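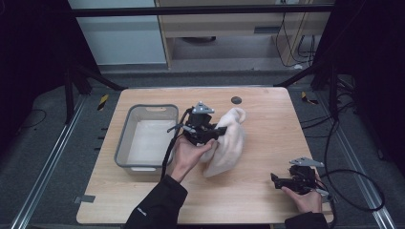

4. Washing, drying and putting away

Your Joltlow heated throw will survive a great many washes if you follow this section, and very few if you follow your instincts. Read it once before the first wash. The throw is model 616 if the label by the socket is grey; owners of the older throw with the blue label should turn to section 7, where life is simpler and everything is done by hand.

4.1 Before you wash

1. Switch off at the controller, then at the wall. The light on the controller stays on for a few seconds after this. It is not arguing with you.

2. Unplug the controller from the throw by squeezing both sides of the connector and pulling straight out. Do not pull on the cable. The cable will let you do it once.

3. Put the controller somewhere you will find it again. It must not go in the wash, in the dryer or in the pocket of anything that is about to.

4. Check the throw for scorch marks, bare wire or hard lumps along the heating lines. If you find any, stop using the throw and send it to the Wullbridge service desk. The address is inside the back cover.

5. Shake out crumbs outdoors. We have opened enough of these for repair to know about the crumbs.

CAUTION: Never wash the throw with the controller attached, even if only one corner needs doing.

4.2 Machine washing

1. Fold the throw loosely in four and lay it in the drum on its own. A lone throw can bunch up on one side and set the machine walking across the kitchen. If this happens, stop the machine and add two plain bath towels for balance. Towels with a history of shedding will go on shedding, and the throw will collect all of it.

2. Use a mild liquid detergent, at half the amount you normally use. Powder tends to settle in the quilting.

3. Choose a delicates programme at 30 degrees or cooler, with a spin no faster than 900. Some machines quietly go back to their own favourite spin speed when you change the temperature, so look at the display again before you press start.

4. Take the throw out as soon as the programme ends.

Note: No fabric softener. It coats the fleece and makes it slower to warm up, and the throw is quite soft enough.

Note: Bleach, stain sticks and dry cleaning are all ruled out. Dry cleaning fluid attacks the covering on the wires, whatever the nice person at the counter tells you.

4.3 Drying

1. Press the water out between your palms or between two dry towels. Do not wring. Wringing is deeply satisfying and breaks the wires.

2. Hang the throw over two lines or a wide airer, with the socket corner at the lowest point so that water drains away from the contacts.

3. Do not use pegs on the heating lines. You can feel them as thin ridges under the fleece.

4. Leave it until it is dry all the way through, including the thick seam by the socket. In a cool house this can take a couple of days.

WARNING: Do not switch the throw on to dry it. We know it gets warm. It is still an electrical appliance full of water.

4.4 Putting it away

Reconnect the controller and run the throw on setting 2 for an hour, flat and in sight, before you store it. If it smells of hot dust, that is normal after a long rest. If it smells of anything else, unplug it and see section 7.

Once it has cooled, roll it or fold it loosely. The Siltau storage bag is sold separately; a clean pillowcase does the same job and we are told we should not say so. Put nothing heavy on top. Cats count as heavy.

Owners of the Kinoshita plug adaptor should store it with the controller, as it fits nothing else in the house.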